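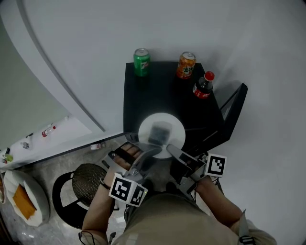 4.2 Table tasks. We tested the Clederia hand-held gripper kit on short pick and place jobs, 100 demos per task, no tuning. In the plate task (Fig. 3) the fingers go in open on either side of the plate, drinks left standing along the far edge as clutter. Markers on the gripper body give finger width, same as in the Trostisau kit. Setup took 16 minutes, most of it calibration. Grip is fine for small items, tiring after almost 60 demos. Cable managment needs work.

Figure 3. Plate task, Clederia kit.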